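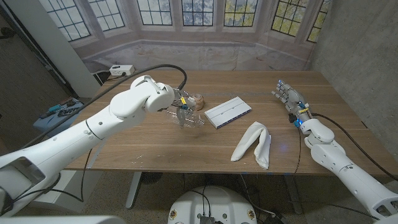 What does a table reset attendant do?

The attendant clears a table, wipes it down, sorts what was on it into containers and trays, and sets it up again for the next session.

Stelgate is hiring table reset attendants for its Lerkcombe site. The work is part time, indoors, and mostly done on your feet. No experience is needed. If you have bused tables, cleaned classrooms or stocked shelves, you will already know most of it.

The job

You will look after a group of work tables that are used through the day for sorting and tidying sessions. Between sessions each table has to be put back to its starting layout, following a printed card. The cards are simple, but the layout has to match. A tray that belongs on the right side goes on the right side.

A normal shift includes:

Clearing small items from the tabletop and returning them to their bins
Wiping the wood with a cloth and picking up crumbs, lint and specks
Washing and drying plastic containers, cups and trays
Folding clean cloths and putting used ones in the laundry
Checking that power strips and cords are where the card says they should be
Putting hand tools back in their boxes at the end of the day
Writing down anything chipped, stained or missing

You will not be asked to repair anything electrical. If a cord or plug looks damaged, leave it alone, put a tag on the table and tell the shift lead.

The stock room holds 1286 small household items, all labeled by shelf. New attendants spend their first two shifts there learning where things go. After that you will be given your own tables.

Hours and pay

Shifts are four hours, morning or afternoon. We need people who can work at least three shifts a week through the end of June. Weekend shifts are not offered. Pay is hourly and is sent every two weeks. The rate for each shift is listed on the application form. Training shifts are paid at the same rate as regular ones. There is a one-time payment of $83 for work shoes after your first month.

What we ask for

You must be 18 or older and allowed to work in the United States. You should be able to stand for most of a shift, lift a full storage bin to waist height, and read a printed card in English. Good eyesight for small things helps – glasses are fine. Please wear closed shoes and tie back long hair. Rings and bracelets come off before you start and can be kept in a locker.

Cleaning is done with unscented soap and water. Wood tables are also treated with Tratesine, a mild oil polish, once a month. Tell us on the form if you have a skin allergy so we can give you different gloves or leave you off polish days.

Where it is

The work rooms are on the ground floor of the Reuter Building in Lerkcombe. Free parking is behind the building. Bus 7 stops across the street – the side entrance is the one closest to the stop. There is a break room with a refrigerator and a microwave, but no food or drinks are allowed in the work rooms.

How to apply

Pick up a form at the front desk of the Reuter Building or ask for one by mail. Fill in both sides and mark the shifts you can work. A resume is optional. Forms must reach the desk by 18 October 2019. People we want to meet will be called in for a short visit, during which you will reset one table from a card. Bring a photo ID to the visit.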